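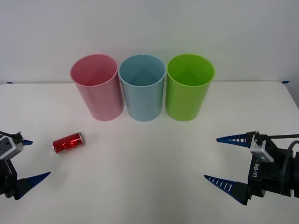 Chapter 4
Drinking Vessels and Beverage Containers

4.1 Introduction

A beverage container has to hold a liquid, keep its shape while being handled, and give the contents up when wanted. Cups and cans meet these requirements in different ways. A cup is open and is filled close to the time of use. A can is sealed at the filling plant and may be stored for months before it is opened. Most differences in wall thickness, base shape and material follow from this one difference in service.

Chapter 3 dealt with the forming of sheet and the flow of molten plastic into a mold. The present chapter applies that material to finished vessels. The reader should be familiar with draft angle, wall ratio and hoop stress (Sections 3.2 to 3.5). Bottles and other narrow-necked containers are left to Chapter 5.

4.2 Terms

The rim is the upper edge of an open vessel. The sidewall runs from the rim to the heel, where it turns inward to meet the base. The taper is the angle between the sidewall and the vertical axis. A vessel whose base is smaller than its rim has positive taper. Capacity is always stated with a fill line; brimful capacity is the volume held when the liquid is level with the rim, and nominal capacity is the smaller volume printed on the carton.

For a tapered cup of height h, with inside radius R at the rim and r at the base, the brimful capacity is

V = (πh/3)(R² + Rr + r²)

When R and r differ by only a few percent, the mean radius may be used and the cup treated as a plain cylinder. The error is small compared with the variation in molded wall thickness.

4.3 Taper and Nesting

Taper serves two purposes. It allows the part to leave the mold without dragging on the tool, and it allows empty cups to be stacked one inside another. The height added to a stack by each further cup is called the nesting pitch. If the cups are the same, the height of a stack of n cups is

H = h + (n − 1)p

where p is the pitch. A sleeve of 32 cups with a height of 400 mm and a pitch of 9 mm would require a single cup height of 121 mm.

Too little taper causes the sidewalls to bind before the stacking ledge is reached. Kurek and Flores measured the pull needed to separate nested cups from the Kivthorpe molding line and found that binding was worst in sleeves packed while the parts were still warm. Their method is given in Appendix C.

4.4 Stability

A standing vessel tips when the vertical line through its center of gravity passes outside the edge of the base. For a base of radius r and a center of gravity at height c, the tipping angle is given by

tan θ = r/c

An empty cup has a fairly high center of gravity, as the sidewall accounts for most of its mass. Adding a little liquid lowers the combined center of gravity, and further filling raises it again. The most stable condition is therefore reached at partial fill. Problem 4.7 asks for the level at which this occurs.

A cylindrical can lying on its side behaves differently. It is free to roll about its axis and will do so on a slope too slight to move it when upright. Conveyor layouts should treat fallen cans as a separate load case. Sobczak discusses guide rail spacing for this case in the Traltora plant study, listed in the readings as item 17.

4.5 Plan of the Chapter

Section 4.6 covers molded plastic cups. Section 4.7 covers the drawn and ironed metal can, including the domed base and the necked rim. Test methods for leakage and crushing are given in Section 4.8. The chapter closes with 22 problems, of which the last four require the material tables in Appendix B.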